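Stundance > Talks > June > Speaker notes

Mihret Tufa, house rules for a shared arm. Slot is 25 past two, clicker in left pocket.

Start with the number. Last year at Marska we logged 729 runs and had to throw away 77 of them, and hardly any of those were the robot's fault! They were ours. Somebody nudged a bowl between runs, or two people had different ideas of what "reset the table" meant. I love this number because it's so fixable.

Say hello to the Tamayo people in the front rows, they wrote half of rule 2.

Rule 1. Write the layout down before the arm is powered. A list on paper is fine. Name every item the way you'd say it out loud, so "sausage", "green tray", and no codes.

Rule 2. One person calls the start, the same person calls the stop. Hands stay off the table between those two words. (Pause here, people always want to argue about this one. Let them, it's a good argument.)

Next slides, click through slowly.

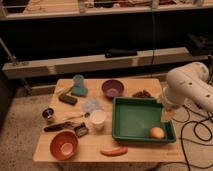
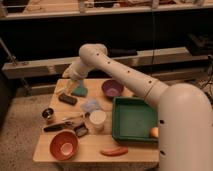
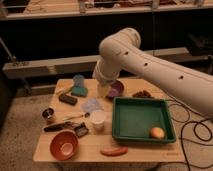
Crowded table, one arm. Green tray on the right in all three.

Ask the room: how would you write this layout down so that a stranger could set it out again? Give them a full minute. Someone will say "bowl" and someone else will say "which bowl", and that's the whole talk really, so enjoy it. Orange-red one at the front left, purple one towards the back.

Rule 3. Cables get checked at every changeover, by eye and by hand, full length. Pruvetti's sheet has a tick box for it and I'd copy that box shamelessly.

Rule 4. Slow first. We do the first pass of any new layout at 70 per cent speed, then stop and talk. It costs almost 300 seconds and I've never once resented it.

Rule 5. If you bin a run, write why in the same minute. "Bad" isn't a reason. "Cup moved before start" is lovely.

If short of time drop rule 3 and point to the handout. Don't drop 5.

Questions. Likely ones: who owns the list (whoever called the start), do soft things count as items (yes, bags and sponges too), can we have the template (yes please, take it, change it, send it back to me with your scribbles on)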